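Best way to drain paneer without the mess?
Kitchen Kit board - 8 replies
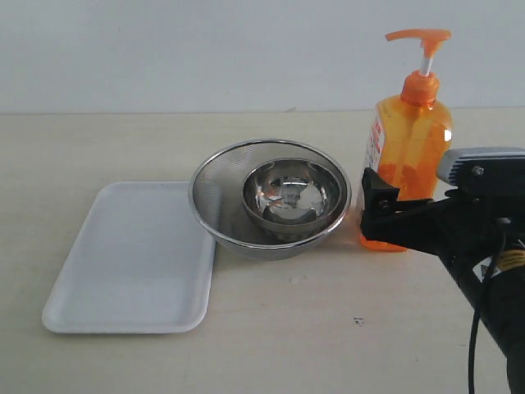 My corner: tray, mesh colander, small steel bowl.

emblask
I love making paneer at home and I've finally got a set-up I'm happy with! Bowl sits in the colander as a weight, full of water, and the whole lot drains over my stockpot. 2 litres of milk, lovely firm block. Then onto the tray and into the fridge.

pakeck
Nice colander! I'd never use a bowl that small though, you get a dip in the middle. Flat plate and a tin of beans.

emblask
Mine comes out level if I fold the muslin over twice - promise!

Randi H
With pakeck on this one. Plate every time. Fine mesh is brilliant for it, mind you, you can nearly skip the cloth.

pakeck
Skip the cloth?? You'll be scrubbing that mesh until October.

Randi H
Soak it cold first, then a soft brush. Comes up a treat.

emblask
Trying the plate tonight, will report back!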